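Loans From the Collection - Frequently Asked Questions

Who can request a loan?
Museums, galleries and registered archives. The Crenshaw Print Collection does not lend to private homes or commercial offices.

How far ahead should we apply?
Send the request 24 weeks before the opening date. Works that need a new mount or frame take longer. Those requests go to Rochelle Mercado in the paper studio.

How long can a work on paper be shown?
The usual limit is 30 weeks, after which the sheet goes back to dark storage. Woodcuts in black ink on rag paper may be cleared for 52 weeks. Hand-colored prints are not extended. 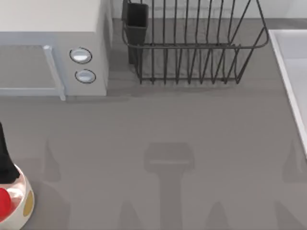
Rendered view: microwave oven on a gray countertop.

Can we change the frame or glazing?
No. Frames stay sealed for the whole loan. If the glazing is damaged, take the work off the wall, lay it face up and call the registrar - do not open the frame.

Who pays for shipping and insurance?
The borrower pays for both, including the return trip. Coverage must be in place before the crate leaves our dock.

Do you send a courier?
Only for loans of more than two works, or for any work from the Skirus portfolio. Remo Lombardi assigns couriers after the contract is signed.

What credit line should we use?
Artist, title, date, then "Crenshaw Print Collection." Use the same wording on labels and in the catalog.

Last updated 12/08/2018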